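Leave the Dishes Where People Can See Them

By Kristine Belmonte

Opinion

My apartment building in Badthorpe has a shared kitchen on the ground floor. It was redone last November. The old open shelves came down and a wall of tall cabinets went up, all of them with flat doors and no handles. You press on a door and it pops open, if you press in the right place. The toaster went behind one of these doors. So did the plates, the cutting boards and the mugs. The dish rack went out with the shelves and did not come back.

The new kitchen looks good in the rental listing. I have used it most evenings for more than half a year, and I think it was a mistake. The same mistake is being made in a lot of homes, including ones where the owners are paying for it themselves.

The case for hiding things

I will start with what can be said for closed storage. Dust and grease settle on anything left out near a stove. A bare counter is easier to wipe. Some people feel calmer in a room with little in it, and I don't think they are making that up. My neighbor Hartmut Lammers likes the new kitchen for these reasons and has told me so more than once. He also cooks twice a week at most.

There is the matter of money, too. A kitchen with plain fronts from wall to wall is what buyers have been taught to want. If you plan to sell your home within a year or two, do what the agent tells you. I have no quarrel with that. My quarrel is with people who plan to stay for 15 years and set up the room for a buyer they have never met.

What it costs

A plate in a closed cabinet takes two hands and a few seconds more to get than a plate on a rack. That is a small cost, and you pay it at every meal. In a shared kitchen you pay more, because you don't know which door. I have watched new tenants open five doors in a row looking for a glass. One of them gave up and drank from the measuring cup.

Things that are put out of sight also get bought again. When our cabinets were emptied for a leak repair, we found three vegetable peelers and four can openers. People had not been careless. They had looked, failed to find one, and gone to the store.

Small appliances suffer the most. A toaster oven that lives on the counter gets used daily, for toast, leftovers, a single baked potato, a tray of nuts. A toaster oven that has to be lifted out of a base cabinet gets used on holidays. I know several people who heat a full-size oven to warm one slice of pizza while a smaller one sits by their knees in the dark.

Then there is the dish rack, which seems to embarrass people more than any other object in the room. I don't understand this. A rack by the sink does the drying for you and holds the plates until the next meal. With one good rack, a household of two hardly needs a plate cabinet at all. Take the rack away and the wet dishes don't go away with it. They end up on a towel, and the towel is damp by Wednesday and stays damp.
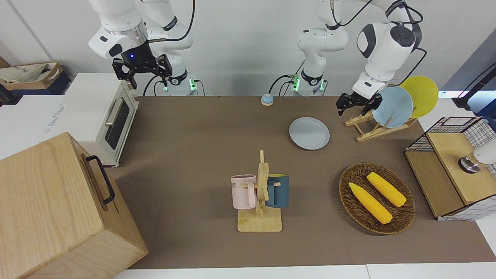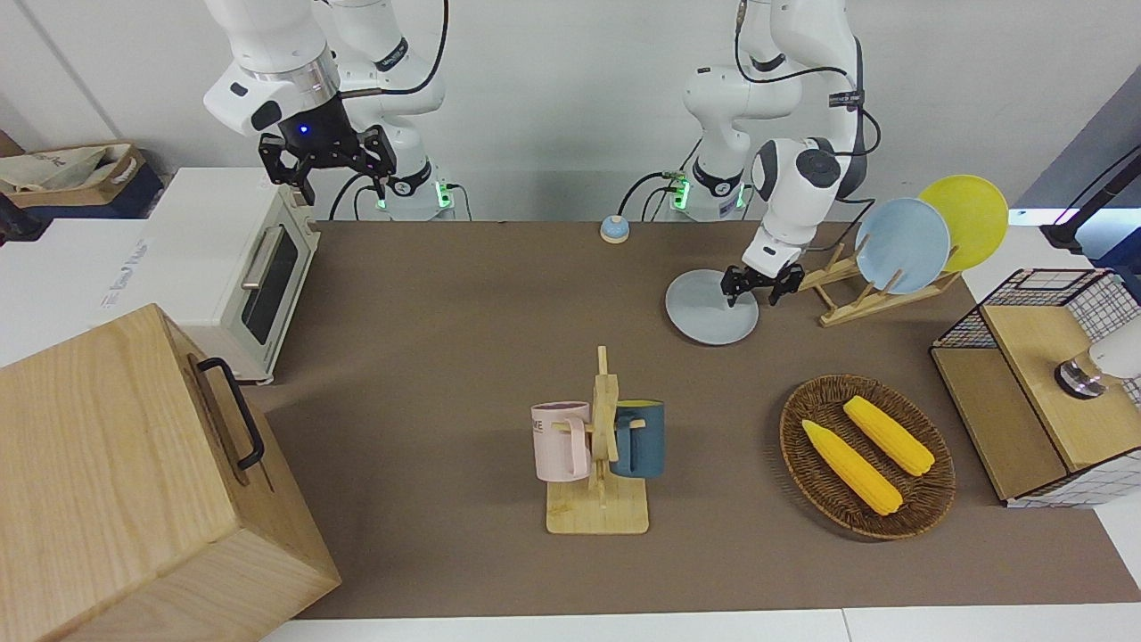
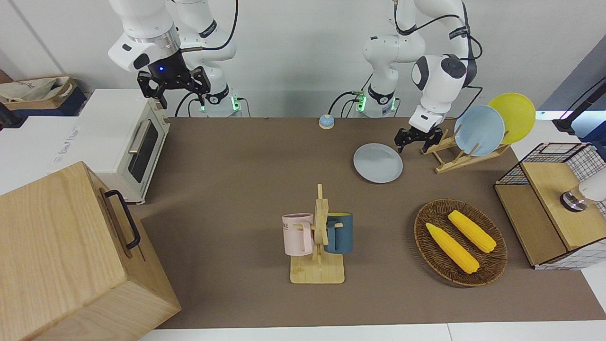
Who the room is for

Josefien Stevens lived two floors above me until this spring. She is 12 years older than I am and has bad shoulders. She could manage the old shelves because the things she used were at chest height, in the open, and she could slide them toward her. The new cabinets begin at eye level. After the work was done she kept one bowl, one plate and one pan in her own apartment and carried them down in a bag.

I asked the management company about this and got a polite letter. It said the new design met all current standards. I believe that. Standards cover the width of the floor and the height of the counter. As far as I could tell from the letter, they have little to say about whether a person can find a spoon.

Children are in the same position as Josefien. A child who can see the bowls can set the table. A child who can't see them has to ask, and after a while stops asking and waits to be served. My sister moved her everyday dishes to a low open shelf when her son was four. He broke two bowls in the first month. He has been setting the table ever since, and bowls are cheap.

The same goes for guests. In some houses you are offered coffee and sit still while it is made. In others you get up and make it yourself, because the cups are on a hook and the coffee is in a jar beside them. I would much prefer to be a guest in the second kind of house, and I think most hosts would like to be let off the job.

What I would ask for

I am not asking anyone to put everything out. The fish kettle can go in a cupboard, and so can the good platter and the waffle iron. My rule is simple: if you used it yesterday and will use it tomorrow, it should be where you can see it and reach it with one hand. For most households that means a few plates, some cups, a knife, a board, one pan, the kettle and whatever makes the toast.

For anyone planning a new kitchen, I would ask for one stretch of open shelf near the sink -- a single board will do -- and enough counter to leave a rack and one appliance out for good. Put the outlets there. If the designer shows you a drawing with nothing on the counter, ask where the bread goes.

In our building, Aled Kemeys from the third floor has offered to put up a shelf at his own expense. The management company is considering it. In the meantime somebody has set a dish rack next to the sink, a cheap one, with a tray under it. It was full when I went down for breakfast this morning, and I took my bowl from it.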